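Robot suturing gets its own rulebook, and it's a good one

There is a new code of practice for anyone who practises stitching with surgical robots, and if you run a training bench you'll want to clear an evening for it. The Stockdale training centre put it out this November after a long spell of drafting with its partner labs at Bista and Drulach, and it covers everything from how a needle is held to who signs the log at the end of the day. It is 40 pages long, it is written in plain words, and (I say this as someone who reads a lot of these) it's a pleasure to get through!

The code is for practice work on synthetic tissue. It doesn't touch operations on patients, which have their own rules already. What it does is fill a gap that people on the benches have grumbled over for years. Every lab had its own habits. One would stop a session if a needle was dropped, another would simply pick it up and carry on, and the two would then compare scores as if they had been doing the same exercise.

Sabine Hinrichs led the drafting and has clearly enjoyed it. "We had three different meanings for the word 'knot' in the first meeting," she told me. "One person meant the first throw, one meant the finished thing, and one meant the finished thing with the tails cut. You can't write a pass mark on top of that."

So the code starts with words. A bite, a throw, a tail and a drop each get a short definition, and every rule after that leans on them. Then comes the part on handling, which is the longest. Thread has to be accounted for before the next stitch is started, loops and all. The instrument that isn't driving the needle should steady the edge of the cut and otherwise stay out of the way. Metal tips shouldn't knock against each other, and when they do it goes in the log, however light the touch.

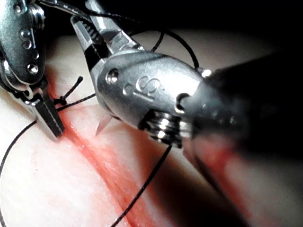 Does the code apply to older robots as well as new ones?
Any robot used for practice stitching is covered, whatever its age, though older ones that can't keep their own movement records may use a written log.

That last point took some arguing, I'm told. The early draft asked for automatic records from every machine, and that would have shut out smaller centres overnight. Nga Vương, who runs the evening sessions at Drulach, pushed hard for the written option and got it. "We have people who learned beautifully on old kit," she said. "I wasn't going to tell them it didn't count."

The section on automation is where things get really interesting. More and more labs are letting software take over part of a stitch, with a person watching, and until now there has been very little shared advice on how to do that well. The code sets out three levels. At the first, the person does everything and the software only records. At the second, the software may make a single movement, such as driving the needle through one edge, and then has to stop and wait. At the third it may finish a whole stitch, but the person keeps a hand on the stop control the entire time and has no other job. No checking messages, no chatting to visitors, no filling in the log for the previous run.

A lab can't skip a level, either. It has to log 500 clean stitches at one before moving up to the next, and a change of software sends it back to the start of the level it was on. I asked whether that had put people off. Hinrichs laughed and said the loudest complaint so far had been from a team that wanted the number higher.

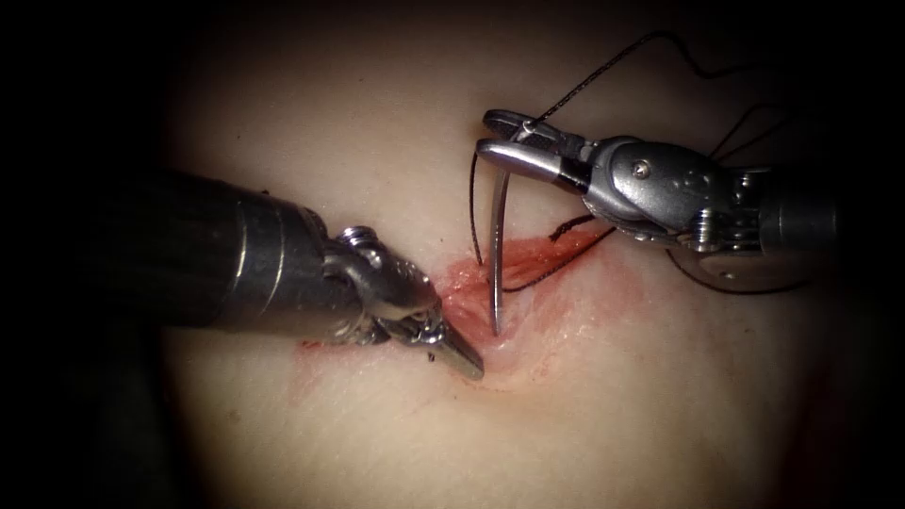
The trial run was held at Bista over the summer, using planning software from Tokov, and it gave the drafters plenty to chew on. Across the whole trial the teams logged 1425 stitches, every one of them marked by two people working apart. Where the two markers disagreed, the wording of the rule was looked at first and the stitch second, and 7 rules were rewritten as a result. The one on pulling thread through was rewritten twice. It used to say "smoothly", which everybody agreed with and which meant something different to each marker. Now it says the thread must not lift the edge of the cut, and the arguments have stopped.

There's a nice bit on practice pads too. A pad has to be labelled with the date it was first used, and a cut that has already been stitched and unpicked can be used again for warming up but never for a scored run. Needles are counted out and counted back in. If the count is wrong, the session isn't over until the missing one is found, even if that means missing the bus.

The code is voluntary for now. Stockdale will use it for all its own courses from the start of next term, with Drulach following once its staff have been through the marking day. Centres that want to try it can ask Stockdale for the full text and a blank set of log sheets, and comments on the wording are welcome from anyone who works at a bench, trainees included. The next open session is on a Wednesday, starting at half past five, and the first hour will be spent on the definitions.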